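Orkura publishes results of tabletop clearing trials, says home use remains some way off

2024-05-15

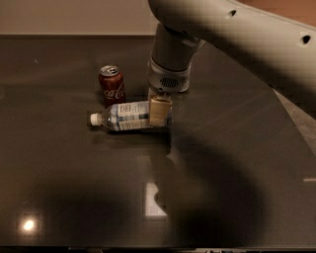
A robotic arm lowers its gripper onto a plastic water bottle lying beside a red Coca-Cola can.

RANTALA – Orkura, a developer of software for robotic arms, today released the results of a study on how well a single-arm robot can carry out ordinary clearing-up jobs. The company found that its current system can clear a table of common drink containers under supervision, but is not yet reliable enough to be left alone in a home or a store.

The study, known as Nekow, began in February. It covered 2000 attempts at simple chores, including picking up bottles and cans, moving them to a bin or tray, standing up items that had fallen over, and wiping down a surface once it was clear. The work was done at Orkura's test rooms in Rantala and at a break room provided by Grarach, a regional operator of convenience stores and staff cafeterias.

Upright cans gave the arm the least trouble. Their shape changes little from one to the next and the gripper can approach them from above or from the side. Plastic bottles lying on their sides were harder. A clear bottle on a glossy table is difficult for the system to locate, and reflections from lights and windows can be mistaken for the edge of an object. A bottle that is touched off center may also roll away before the grip closes.

"People ask us whether a robot can clear a table yet, and the answer depends on the table," said Pirjo Kokkonen, head of applied research at Orkura. "If you give it a few cans and good light, it does the job. If you give it a polished surface, a bottle on its side and a stack of paper plates, someone needs to be standing by."

Speed is a further limit. A person clearing the same set of items in the Grarach break room took 3 minutes on average. The robot took 14. Most of the extra time went to repeated attempts at the same object and to pauses while the system checked its position.

Wiping was the weakest of the chores tested. The arm could follow a set path with a cloth, but it often missed dried spills and could not tell whether a mark had come off. Orkura has removed wiping from the list of tasks it plans to offer in its first product and will continue to work on it separately.

Grarach will keep using the system in a limited trial at two sites. At both, the arm will collect empty drink containers after meal periods, with a member of staff present. Store shelving, which the two companies had also discussed, will not be part of the trial. Orkura said that handling full containers in narrow aisles calls for a different gripper and a separate safety review.

The company does not plan to sell a household version at this stage. Kitchens and living rooms vary much more than staff cafeterias, and the present arm must be fixed in place, so it can only reach what is on the table in front of it. It cannot open a dishwasher, sort items from a shared sink or carry anything to another room.

"We would like to have one in every kitchen at some point, but we are not going to put a date on that," Kokkonen said. "For now we want it to pick up a bottle the first time, every time. It doesn't do that yet."

Orkura will make a summary of the Nekow results available on request, including a breakdown of failed attempts by type of object and type of surface. The next round of tests will use the same chores with changed lighting and a softer set of gripper fingers.

About Orkura
Orkura develops control software for robotic arms used in food service and light retail work. The company is based in Rantala and carries out its own testing there.

Media contact
Orkura Press Office, Rantala
Interview requests and requests for the Nekow summary can be sent through the press page of the company's website.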